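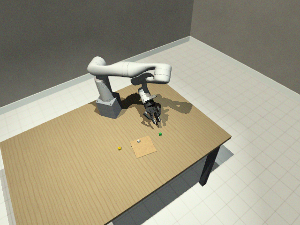 A white robot arm on a gray pedestal, mounted on a wooden table.

Flondale FC will run its youth soccer festival again this August, and for the first time it will be held at Willel Park instead of on the club's own field. The club's youth coordinator has been planning the move since last fall. We met in the clubhouse on a training night, with the under-nines finishing up outside.

The festival is small by the standards of the region. Last summer it drew around 200 players, most of them from Barkska and the towns on the river road. The coordinator said that was already more than the home field could take.

"We had teams warming up in the parking lot," she said. "Parents were driving in while kids were passing balls between the cars. We got through the day, but I went home and wrote down that we couldn't do it that way again."

Willel Park has more grass and a separate entrance for cars. It also belongs to the town, so the club had to apply for it. The application went in before the holidays and came back with a list of conditions, including one about portable goals. Every goal has to be anchored before anyone plays, and the anchors have to be checked again after lunch.

"I was glad to see it in writing," she said. "We've always done it, but some visiting coaches like to drag a goal over to their side for shooting practice. Now I can show them the permit."

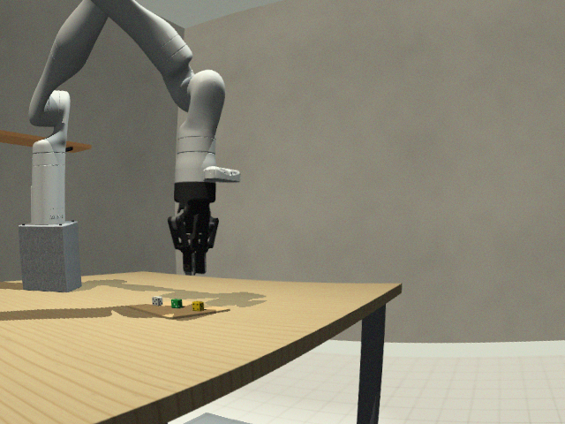 The club is building its own anchors for the small goals over the summer. She had looked at sandbags and decided against them after two split last season. The new ones will be concrete blocks with a metal plate on top, and the frame of the goal will fasten to the plate. The general shape is close to what holds up the robot arm shown here, a rectangular gray block with a thin plate across the top and bolt heads near the corners. "Heavy at the bottom, flat on top, and the bolts where you can see them," she said. "If a bolt is missing I want to notice it walking past." The blocks will be painted orange on the sides so that players can see them, and the corners will be padded.

The format of the day will change too. In past years the older age groups played for a trophy and the younger ones played without scores being kept. This year no group under 11 will have a final. Teams will play the same number of games and go home at a set time.

I asked whether that had been a hard sell.

"With the kids, no. With some of the dads, yes," she said. "They ask me what the point is. I tell them the point is that your son plays all his games and doesn't sit on the grass for an hour and a half waiting to find out if he's in a semifinal. Some of them come around when you put it like that. Some of them keep score on their phones anyway, and I can't stop them."

Games will be played on 4 fields at once, with a short break between rounds. The referees are teenagers from the club's older squads who have taken the beginner's course. They are paid a small fee for each game and are given lunch. She said keeping them is the hardest part of her job, harder than finding fields or money.

"A fourteen-year-old gets yelled at by a grown man over a throw-in, and that's it, you've lost her," she said. "Last year we lost a really good one. I called her at home and she was polite about it, but she wasn't coming back."

The club's answer is a sideline steward for every field, with the authority to stop a game. Stewards will be parents from teams that aren't playing at that moment. Each visiting club has been asked to supply people for the job when it registers, and a club that doesn't will have its entry held until it does. So far there have been no complaints about the rule, though one club asked if an uncle would count. He will.

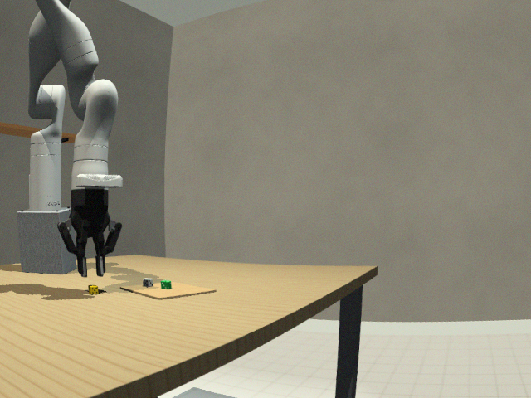
Finding the right field has also been a problem in the past. The numbers were painted on boards and leaned against the fence, where people stood in front of them. For Willel Park the club wants tall poles at the corner of each field, with a number hanging high enough to be read from the entrance. She described something that starts as a straight column, curves over at the top and then comes down again, much as the white robot arm does with its gripper hung on the end. "Put the number where the hand is," she said. "Then it's out over the grass and you can walk under it." A parent who welds has offered to make a sample. If it sways too much in the wind, the club will go back to plain poles with flags.

Food will be handled by Ametepe, a bakery in Barkska that has supplied the club's end-of-season party for several years. There will be rolls, fruit and soup, along with the flat onion bread that sold out by midmorning last time. The club takes a share of the sales and puts it toward entry fees for families who ask for help. She would not say how many families that was.

"It's a small town. If I give you a number, people start guessing," she said. "The form has a box on it. You check the box and you don't pay. That's all there is to it."

Parking will be on the school side of the park, with the gate on the river side kept clear for an ambulance. Dogs are allowed on a leash but must stay off the playing areas. The restrooms in the park building will be open, and the club is renting extra ones. She has asked the town to cut the grass the week before and has been told that it should be possible.

Registration opened on April 26, 2025, and will stay open until the places are filled. Clubs can enter 2 teams in each age group at first, with a third going on the waiting list. Girls' teams and mixed teams are welcome in every group, and a club that is short of players can ask to borrow from another on the day.

If it rains, the festival goes ahead. If there is lightning, play stops and everyone moves to the school gym, which the club has reserved from morning until evening. She has the key on a hook by the clubhouse door, under a label with the date the school wants it back.

By then the under-nines had come in and were looking for their water bottles. One of them wanted to know if there would be medals. She told him there would be, the same one for everybody, and he asked what color.

"Blue, I think," she said. "I still have to order them."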